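Week 4 – Home front fiction: notes
Anika Haverford, Trundley evening class 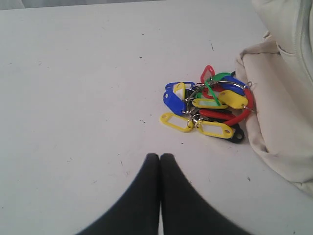
Plastic key tags on split rings, several colors.

Reading for Sunday: The Onstead Letters, first 2 parts. Whole thing is 600 pages, dont panic.

Setting – small mill town, February, war already on. Women running the weaving floor, men gone or waiting to go. Author keeps the fighting offstage. News comes by mail, usually late.

Point of view: switches between Ruth (17, lies about her age to get hired) and her aunt. Watch the tense change when the aunt takes over. Easy to miss on p. 17.

Romance plot vs. history plot – which one moves the book? Come with a page number, not just a feeling.

Terms
V-mail: letters photographed down to film, printed again at the other end
Ration book: stamps for sugar, meat, shoes
Swing shift: late afternoon to midnight or so

The dance hall chapter. Who gets in, who is kept out, who notices. Compare with the train station chapter – same people, diffrent rules.

Written work: one page on any letter in part 1. What does the writer leave out? Quote at least twice. Double spaced.

Bring the book. Phones away please.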